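德鲁特利(Drultley)四月起开放细框重新上漆服务 八家门店可收件

布里恩盖特(Brirngate)讯——家居配件修复商Drultley今日宣布,旗下细框重新上漆服务将于四月起面向个人顾客开放。凡带有黑色涂层的细长边框、挂框、隔断小框及展示用边框,均可送至Drultley的8家门店,由设在Brirngate的工坊统一检查、补漆或整体重做涂层。此前这项服务只接待商铺和酒店客户。

新服务取名“Dridia”,分为局部修补、整面重做和配件更换三项,顾客可以单选,也可以合并办理。局部修补针对掉漆面积较小的边框,工坊在清洁、打磨后补上同色涂料,再做一次罩面。整面重做需要先除去旧涂层,工期较长。配件更换包括卡扣、挂耳和角部连接件,工坊备有常用规格,备不到的规格由合作厂商Ghiță按原件定制。

Drultley修复业务负责人Aurelia Nedelcu表示,面向个人开放的想法来自门店。“去年试收期间,店里经常遇到顾客拿着一只框进来,问能不能只修下面那一小段。以前我们只能请他们买新的,因为工坊的排期是按整批订单做的。现在排期拆开了,单件也能进。”

据Drultley统计,试收期间工坊共接收2071件边框,其中602件只需局部修补,其余多为整面重做,少数因变形过大或连接处断裂退回。退回的物件不收取检查费,这一做法在正式开放后继续保留。

在送修的边框中,损伤多集中在下缘和转角。Nedelcu说,这与日常使用方式有关:框子取下来以后习惯竖着靠墙放,重量落在下边,挪动时又容易擦到台面。“上边看起来跟新的一样,翻过来下边已经露底,这种情况我们每天都收到。”工坊因此把下缘和四个转角列为必检部位,登记单上也单独留了栏目。

涂层方面,Dridia目前提供亮面黑、半哑黑和哑黑三种。亮面黑反光明显,对底面平整度的要求最高,细小的凹点在侧光下都会显出来,所以凡选亮面的订单,打磨工序会多做一遍。哑面涂层较能遮盖旧痕,适合使用年限较长的边框。顾客如果希望只补一处并保留原有光泽,门店会先用色板比对,比对结果写在单据上,由顾客签字确认后再送往工坊。颜色差异较大的,门店会建议改做整面。

为承接新增订单,Brirngate工坊扩建了打磨间,并增设一处独立的晾置区。扩建后,工坊每年可处理近4000件边框。晾置区与打磨间之间加了隔墙,避免粉尘落到未干的涂层上。原有的商铺和酒店订单仍按整批处理,交期不受影响。

Drultley同时调整了包装办法。以往返件时,边框用气泡膜整体缠裹,细边框在途中容易受力弯曲。新包装改用带槽的纸板,框子平放入槽,四角另垫软衬,突出的卡扣部位留出空位,不与纸板接触。顾客自行送件时,Drultley建议用软布隔开,不要把几只框直接叠在一起,也不要用胶带贴在涂层表面。胶带撕下时常常会带起已经松动的漆片,使原本的小缺口变大。

收费方面,局部修补按处计价,整面重做按框的外周长度计价,配件另计。门店收件时给出初步报价,工坊检查后如有变动,会在动工之前与顾客联系,未经同意不会开工。顾客在这一阶段取消订单,只需承担返件运费;到店自取的,不产生任何费用。局部修补通常在两周内完成,整面重做约需四周。

修补部位自取件之日起享有一年保修。保修范围包括涂层起皮、开裂和明显变色,磕碰造成的新损伤不在其内。更换过的卡扣和挂耳如果松脱,可凭单据到任意门店重新固定。

目前,Dridia暂不受理带有玻璃或镜面的边框,顾客需先自行取下玻璃后再送件。木质边框、贴膜边框以及表面有手绘图案的边框也不在受理范围内。Nedelcu表示,带玻璃的物件对拆装和运输都有另外的要求,工坊正在评估,暂时没有开放时间表。

门店收件时间为上午十点至下午六点。送件时无需提供购买凭证,也不限品牌。商铺及酒店客户的批量订单请继续通过原有业务窗口办理。
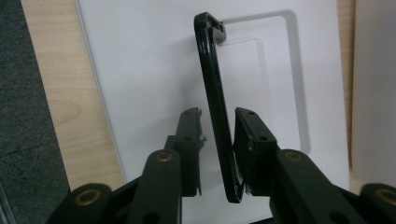

送件之前,顾客可以先在家做一次简单检查,方便门店估价。请用干的软布擦去浮灰,把边框竖起来对着光慢慢转动,漆面上的划痕在反光处比较容易看清。接着看靠下的部位:像这只细长的黑色边框,下部附近的涂层有小的擦痕和缺口,登记时就应把位置写明,最好再注明是哪一侧。框角上如果有突出的小片或卡扣,如这只框右上角的方形小黑片,请保留在原处,不要自行拆下或掰动,并在单据“附件”一栏注明。已经脱落的零件请装入小袋,随边框一同交给店员。需要提前询价的顾客可致电就近门店,报上边框的长、宽以及受损部位,店员会告知适用的项目和大致费用,最终报价以工坊检查结果为准。

关于Drultley

Drultley从事家居及商用空间配件的修复与翻新,工坊设于Brirngate,业务包括边框、挂件和小型支架的清洁、补漆及配件更换。媒体垂询请联系Drultley修复业务部,联系人:Aurelia Nedelcu。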